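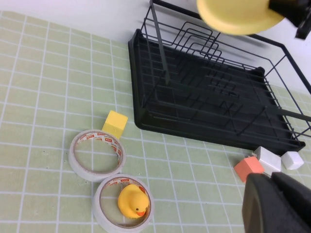
コンテナ用乾燥剤 Arain 吊り下げタイプ

海上輸送中のコンテナ内で発生する結露を抑えるための、塩化カルシウム系乾燥剤です。ドライコンテナの側壁にあるラッシングリングに掛けて使用します。電源や工具は必要ありません。

用途
・コーヒー豆、穀物など袋詰め農産物の輸送
・機械部品、鋼材の防錆補助
・紙製品、家具、繊維製品の輸送

仕様
品名:Arain 吊り下げタイプ
主成分:塩化カルシウム、増粘剤
外装:透湿性不織布、片面ポリエチレンフィルム
入数:1箱9本
対応コンテナ:40フィートドライ、同ハイキューブ
保管期限:未開封で3年
販売価格:1本 3,200円(税別、箱単位での販売)

吸収した水分は袋の内部でゲル状になります。外装が破れると内容物が漏れることがありますので、フォークリフトの爪や貨物の角が当たる位置には掛けないでください。

使用方法
バンニングの直前に外袋を開封し、フィルム面を壁側に向けて掛けます。左右の側壁に振り分け、扉付近にも必ず配置してください。床に直置きした場合の性能は保証していません。開封後に使用しなかった分は再利用できません。

必要本数は貨物の含水率、航路、輸送日数によって変わります。木製パレットを使用する場合や、赤道を越える航路では追加が必要になることがあります。お見積りの際に、品名、梱包形態、積み地と揚げ地をお知らせください。

冷凍・冷蔵コンテナ、オープントップコンテナには使用できません。床置きのシートタイプをお探しの場合は、Clandstead シリーズのページをご覧ください。

廃棄
使用後は荷受地の規定に従って処分してください。内容物が皮膚に付着したときは水で洗い流してください。安全データシートは日本語版と英語版を用意しています。

納期と出荷
在庫品は Olthorpe 倉庫から出荷します。箱数の多いご注文は Kokbridge 倉庫からの分納となる場合があります。沖縄および離島への送料は別途お見積りとなります。

掲載価格は2022年7月15日現在のものです。4月の改定前に発行した見積書は無効となりますので、再度ご依頼ください。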